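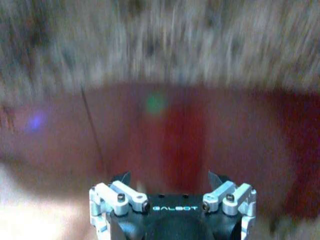

Does the Bench Matter? Substitutions and Fourth-Quarter Scoring in a College Intramural League
Maximiliano Pacheco and Trinidad Ortuño
Sports Statistics, final project

Background

Our league has 11 teams, one gym and a scoreboard that loses the last digit when someone dunks, so it has been accurate for most of its life. We wanted to know if teams that rotate more players score better late in games. Everyone on the Verska bench says yes. Everyone on the Verska bench would.

Data

We used the paper score sheets from the season that ended in March. Each sheet lists substitutions and points by quarter. We logged 209 substitutions over 15 games. Two more games were dropped when we could not agree if the scorer had written a 1 or a 7, or possibly given up.

Results

Teams that used at least eight players scored a little more in the fourth quarter than teams that used fewer. The gap shrank once we took out Soler, who play everybody and also happen to be good. Lisar used five players in every game we logged and won most of them, which did our theory no favors. 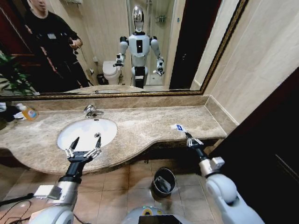 Mirror, sink and counter.

The largest fourth-quarter lead in the data belonged to Ilesau, who were up by 13 and lost. Trinidad played in that game and asked that it be treated as an outlier. It was not.

Limits

The sheets do not say why a player came out. Tired, hurt and "had a chem lab" all look the same in our table. Next year we would ask scorers to add a reason, and to use a pen.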